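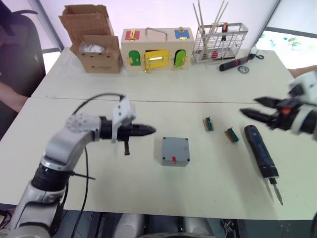
The work table, with the gray junction box and the blue screwdriver.

Killstead Home Repair Circle
Minutes of the general meeting, May 4, 2023
Held in the back room at Netley Hall. Kyu-ri Hong in the chair.

Welcome
Kyu-ri opened the meeting and thanked everyone for coming out in such miserable rain, and especially those who had come straight from work without supper. She welcomed the three new members who joined after the open house and asked the rest of us to introduce ourselves during the tea break, which I am happy to record we did at some length. The minutes of the previous meeting were read and accepted with one correction: the borrowed stepladder went back to Yeom Hardware in January, and we do not owe them a ladder.

The wiring practice table
Most of the evening went to this, and I hope members will forgive a long entry. The two white tables are to stay pushed together for the summer. The near one is for working and the far one, along the wall, is for keeping things on. There was some feeling that the seam between them is a nuisance when small screws are about, and a strip of tape was suggested. Kyu-ri will try it and we will see whether it holds.

The small gray junction box was much discussed. It is plastic, with screw holes at the corners of the lid and a red tab low on the front, and several people liked it for beginners as it sits nicely in the hand. The two little wooden blocks with the green connectors will be used alongside it, so that a person can get used to the terminals before going near the box. It was agreed that nothing on the practice table is ever to be connected to the house supply. Kyu-ri asked that this be written down plainly, and so it is.

There was then a friendly disagreement over the blue cordless screwdriver. One side felt that learners should begin with a hand screwdriver and get the feel of a screw biting before they use anything with a motor. The other side pointed out that some of our members have sore wrists and would like to be able to join in too. After a good deal of back and forth – all of it cheerful – we settled on both. The first lesson will be done by hand, and the cordless one may be used from the second lesson on, or sooner by anyone who prefers it. With that long bit on it, it should be laid down well back from the front edge of the table.

The open cardboard box at the left end of the far table was brought up under tidying. It was agreed to leave it where it is for now and put a label on it. Anyone who takes something out of a bag is kindly asked to put the rest back in the bag.

Money
We have $745 in the account. Members approved up to $300 for supplies, to be spent on connectors, spare lids and a proper drawer unit if one can be had at a fair price. A quote from Jetura for a drawer unit came in at $287, and it was felt that this would leave next to nothing for the rest. Kyu-ri will ask whether they have a smaller one. The hall rent is paid through the summer, for which many thanks to everybody who got their dues in early.

Lessons
The beginners' lessons will run as a set of 5, with no more than four people to a lesson so that all can get near the table. A sign-up sheet went round during tea and came back nearly full, along with a ring of tea on it. A clean copy is pinned by the door.

Other business
A member asked if we might have a lamp-mending evening again, the last one having been such a pleasure. General agreement. It will be taken up at the next meeting.

The blue casserole dish left after the potluck is still in the hall kitchen, washed and waiting for its owner.

The meeting closed at nine, and a number of us stayed on to stack chairs and finish the lemon cake.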